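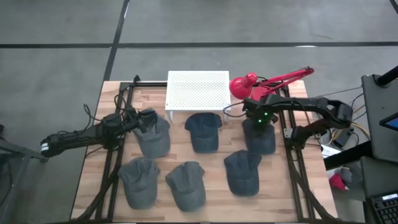

Matchday Ground Check, Demer Park
Home side: Grisotside FC (first team and reserves)

Start this two hours before kickoff and do it with a flashlight in your pocket, even in May. I love this walk. You get the whole ground to yourself, and you find out things about it that you'd never notice with a crowd in.

PITCH

1. Goals anchored, both ends. OK
Comment: Rock solid! The new ground sockets at the Brurkel Road end have made a huge difference. Give each post a proper shove all the same.

2. Nets and clips. NEEDS WORK
Comment: 3 clips missing low down on the left side, Brurkel Road end. A keeper's studs could catch in the slack. Spares are in the tin under the kit room bench.

3. Playing surface. OK
Comment: Draining beautifully. One soft patch by the far corner flag, forked and sanded. Ask the referee to look at it on arrival.

4. Corner flags. OK
Comment: All four upright, tops rounded, none split.

5. Run-off clear to the barrier. OK after moving the water carrier and a rake (mine, sorry).

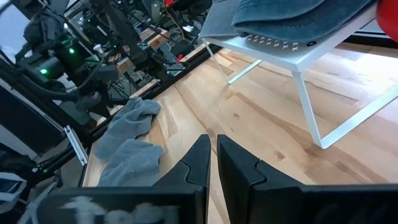 STANDS AND TERRACE

6. Seats, main stand. NEEDS WORK
Comment: 491 seats, every one sat on or pushed down. Row F, seat 19 has a cracked hinge and is taped off. The rest are in great shape for their age.

7. Terrace steps and handrails. OK
Comment: Yellow edging repainted and it looks terrific. Second rail from the top has a little play in it, so check again next home game.

8. Exit gates. OK
Comment: Opened fully, both leaves, unlocked from the inside. The Aoun Street gate used to stick in the rain and now swings with one finger.

9. Crowd limit on the terrace. OK
Comment: Some 300 expected for the derby, well inside the limit. Clicker reset to zero.

FIRST AID AND LIGHTS

10. Defibrillator. OK
Comment: Green light showing, pads in date.

11. Stretcher and route to the ambulance bay. OK
Comment: Walked it end to end. Keep the burger van's cable on the fence side, please.

12. Floodlights. RECHECK
Comment: Three pylons came up straight away, the fourth took its time. Switch on early and look again at halftime.

Items 2 and 6 to be fixed before the reserves play.

Grisotside FC, Demer Park | Contact the club office | Copyright Grisotside FC | Back to top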